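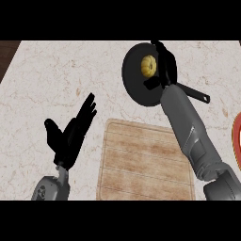
サイト内検索 キーワードを入力 検索

切手のない手紙

伯母の家の鍵を受け取ったのは十二月のはじめで、わたしはそのとき会社を辞めて三週間目だった。だから断る理由がなかったんだよね。従兄は電話口で「片づけるだけでいいから、写真のたぐいは全部残して、あとは好きにして」と言って、そのあと子どもが泣き出して切れた。それっきり、鍵だけが茶封筒で届いた。封筒には鍵のほかに何も入っていなくて、住所すら前の前のアパートのものだった。よく届いたと思う。

伯母は元郵便局員だった。坂の途中にある小さな局で、窓口をずっとやっていた人だ。わたしは子どものころ夏休みになるとその家に預けられて、局の裏口で麦茶を飲んだり、使用済みの切手を水に浮かべてはがしたりしていた。あれ、やったことある人どのくらいいるんだろう。洗面器に水をはって、封筒の角を切ったのを沈めておくと、しばらくして切手だけがするっと離れる。それを新聞紙に並べて乾かす。伯母はわたしが破いても怒らなかったけど、並べ方が曲がっていると黙って直した。

家に着いたのは夕方で、もう暗かった。電気はまだ来ていたけど、ガスは止めてあって、最初の晩は近所のスーパーで買った太巻きを冷たいまま食べた。お茶も淹れられないから、紙パックのほうじ茶を買い足しに出て、帰りに道に迷った。二十年ぶりの坂は思っていたより短くて、そのくせ曲がり角がひとつ増えていた気がする。増えるわけないんだけど。

二日目に押し入れを開けた。布団、扇風機、布団、それから段ボール。段ボールの側面に「Kemametti」と太いペンで書いてあって、はじめは会社の名前かと思った。開けてみたら手紙だった。ぎっしり。端がそろえて立ててあって、図書館のカードみたいに、ところどころ厚紙の仕切りが入っている。仕切りには伯母の字で番号が振ってあった。几帳面な、ちょっと右に傾いた字。

最初の一通を抜いてみた。宛名は伯母。差出人は Thenmozhi Iyer。切手は貼ってなくて、消印もない。

二通目も、三通目も同じだった。

わたしはその場に座りこんで、まあ、読んだ。人の手紙を読むのってどうなのと思わないでもなかったけど、従兄は「好きにして」って言ったし、それに手紙は日本語で書いてあったのだ。丁寧な、だけどところどころ助詞がゆらぐ日本語で。「きのうは雨をありがとう」とか書いてある。雨をありがとう、って何。そこでもうだめで、わたしは暗くなるまで読み続けた。

かいつまんで言うと、こういうことらしい。テンモリさん(と伯母は読みがなを振っていた)は若いころ、坂の下の織物工場に技術を習いに来ていて、故郷に手紙を出すために郵便局に通っていた。窓口には伯母がいた。航空便の値段を覚え、局の時計が三分進んでいるのを覚え、そのうちに伯母の名前を覚えた。それである日、封をした手紙を一通、窓口に差し出した。宛先は、目の前の伯母だった。

伯母は困ったと思う。困って、たぶんいつもの顔で言ったんだろう、切手が貼ってありませんよ、って。

テンモリさんの二通目にはそのことが書いてあった。「あなたは切手がないと言いました。でも手紙はもう着いていました」

ここを読んだとき、わたし、声が出た。うわあ、って。誰もいない家の六畳間で。

それから手紙は続く。工場の食堂の味噌汁が薄いこと。下宿の大家さんが猫を三匹飼っていて、そのうちの一匹に Nadar という名前を勝手につけたこと(大家さんは「ミケ」と呼んでいて、猫はどっちにも返事をしなかった)。春になって坂の桜が咲いたけど、自分は花よりも、散ったあとの道路のほうが好きだということ。三月の手紙がいちばん長かった。便せん九枚。ほとんどが、ふるさとのお母さんが作る豆の料理の話で、読んでいるうちにわたしはお腹がすいてしまい、また太巻きを買いに行った。

で、Kemametti って何なのか。これがなかなか出てこない。

三日目、わたしは仕切りの番号順に読むのをやめて、適当に抜いては読み、抜いては読み、ということをしていた。ガスの人が来て、開栓してくれて、やっとお湯が沸いた。うれしくて、来たばかりのガスの人にお茶を勧めたら断られた。そりゃそうか。お茶を飲みながら抜いた一通に、あった。

「ケマメッティは、私たちふたりの町です。地図にはありません。駅がひとつ、郵便局がひとつ、局員はあなたです。人口は二〇八六人。少し多いですか。でも、手紙を出す人がたくさんいないと、あなたの仕事がなくなります」

町だったのだ。ふたりで町を作っていた。

そこから先はもう、その町の話ばかりだった。駅前には Flimo という喫茶店がある。メニューは二つしかなくて、片方はいつも売り切れている。丘の上には Closeck という時計塔があって、これがやっぱり三分進んでいる。町の人はみんなそれを知っているから、誰も遅刻しないし、誰も間に合ったことがない。川には橋が架かっていなくて、向こう岸に用がある人は手紙を書く。

ちょっと待って、と思った。これはテンモリさんの手紙だ。ということは、伯母の返事もあったはずなのだ。あの伯母が、新聞紙の上の切手を黙ってまっすぐに直すあの人が、橋のない川だの売り切れの喫茶店だのを、いっしょになって考えていた? テンモリさんの手紙には「時計塔のこと、とてもいい考えです」とある。つまり時計塔は伯母の発案だ。わたしは段ボールを全部ひっくり返したけど、当たり前ながら返事のほうはなかった。出した手紙は相手のところにある。郵便というのはそういう仕組みだ。

最後の一通は短かった。国に帰ることが決まった、と書いてある。何度も書き直したみたいで、便せんが少し毛羽立っていた。

「これからは切手がいります。私は、切手のいる手紙をうまく書けるでしょうか」

そのあとの手紙はなかった。箱の底は、ただの箱の底だった。

その晩は眠れなくて、布団の中で伯母の年表みたいなものを頭に並べてみた。伯母は結婚しなかった。局を定年まで勤めて、そのあとは庭でナスを作り、わたしが就職したときに一万円送ってくれた。現金書留で。お礼の電話をしたら「届いたならいい」と言ってすぐ切られた。わたしが知っているのはそのくらいだ。くらい、っていうのも失礼な話だけど。

四日目、写真を探した。従兄に言われていたから。アルバムは仏壇の下の引き出しにあって、親戚の七五三だの、局の慰安旅行だの、どこの家にもあるようなものばかりだった。慰安旅行の伯母は、どの写真でも列の端にいる。めくっていくと、最後のページに葉書が一枚はさんであった。今度は切手が貼ってある。外国の消印で、英語。差出人は Padmavathi Pinto とあった。

英語はそんなに得意じゃないから、辞書をひきひき読んだ。わたしはテンモリの姪です、と書いてあった。叔母が亡くなり、家を片づけていたら箱がひとつ出てきました。中は日本語の手紙でした。わたしには読めません。捨てるのがいいのか、お返しするのがいいのか、教えてください。

姪だ。箱だ。片づけていたのだ、むこうも。

日付を見たら、去年の葉書だった。伯母がもう入院していたころだ。読んだのかどうかはわからない。アルバムにはさんだのだから、読んだのだろう。返事を出したかどうかは、もっとわからない。

わたしは台所のテーブルに便せんを広げた。伯母の便せんだ。罫線が細くて、わたしの字だと二行に一文字はみ出す。英語で書こうとして、「Dear」のあとで一時間止まった。お昼にうどんをゆでて食べて、また座って、結局こんなふうに書いた。ご連絡が遅くなりました。わたしはその手紙を書いた人の姪です。こちらにも箱がひとつあります。捨てないでください。わたしが読んで、あなたの言葉がわかるようにします。それから、つまらないことを訊きますが、ケマメッティという言葉をご存じですか。

十二月十六日に、それを持って坂の郵便局に行った。局は建て替わっていて、裏口があったところは自転車置き場になっていた。窓口の人はわたしよりずっと若い男の子で、封筒を量って料金を言い、わたしは小銭を出した。壁の時計を見た。それからスマホを見た。合っていた。ちょっとがっかりした。

「記念切手もありますけど、どうします?」と訊かれたので、見せてもらった。鳥のと、花のと、あと何かの百周年のがあって、わたしは鳥にした。貼るとき手がふるえて、少し曲がった。直そうかと思ったけど、もうくっついていた。

返事が来たのは年が明けて、わたしが自分の部屋に戻って、新しい仕事の面接を二つ落ちたあとだった。封筒がやけに厚い。コピーが束になって入っていて、いちばん上に付せんが貼ってあり、英語でひとこと、「読んで聞かせて」。

ケマメッティのことは、知らないそうだ。けれど叔母は犬を呼ぶときに、よくそんなようなことを言っていた、と書いてあった。家族はずっと、犬の名前だと思っていたらしい。

コピーの一枚目は、まちがいなく伯母の字だった。少し右に傾いている。

「前略。人口の件ですが、二〇八六人では局員一名では手が足りません。六七七人に減らしてください。どうしてもと言うなら、もうひとり雇います。給料は出ません。猫でもかまいません」

わたしは台所で立ったまま読んで、それから椅子を引いて、二枚目をめくった。

最近の記事
・短編「雨の日の貸し自転車」
・短編「となりの人の傘」
・日記 面接に着ていく服がない
・日記 ほうじ茶を自分で焙じてみた
・短編「三番線の伯父」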